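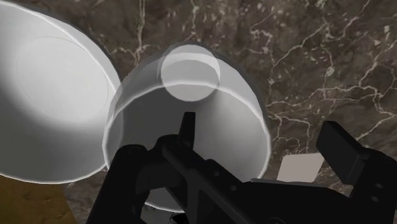 3.2 Collecte des démonstrations

Les démonstrations sont enregistrées par téléopération dans le simulateur Clalter. L'opérateur déplace un contrôleur tenu en main, dont les variations de pose sont appliquées à l'effecteur du bras ; une gâchette commande l'ouverture et la fermeture de la pince. Deux vues sont affichées : une vue embarquée près des doigts et une vue externe de la table. Lors des essais préliminaires, Mahrous et Yen ont constaté que les opérateurs se fiaient presque uniquement à la première pendant l'approche finale, et à la seconde pour le transport.

Nous avons retenu 300 démonstrations, produites par 6 opérateurs, dont deux n'avaient jamais téléopéré de bras. Chacun disposait de 11 essais d'entraînement, exclus du jeu de données. La vaisselle blanche s'est révélée la plus difficile à saisir, le bord étant mince et la profondeur mal perçue à l'écran.

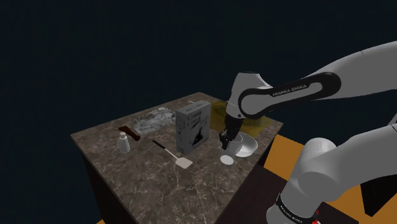
Figure 2. Vue externe de la table simulée. La pince se trouve au-dessus d'une petite tasse blanche.

Un essai est interrompu si un objet quitte la table ou si l'opérateur relâche le contrôleur. Les essais interrompus, au nombre de 137, sont conservés à part et n'interviennent que dans l'étude de la section 5. Les trajectoires retenues sont rééchantillonnées à pas constant, puis les phases immobiles de début et de fin sont supprimées. Aucun autre filtrage n'est appliqué, y compris aux trajectoires comportant plusieurs tentatives de saisie.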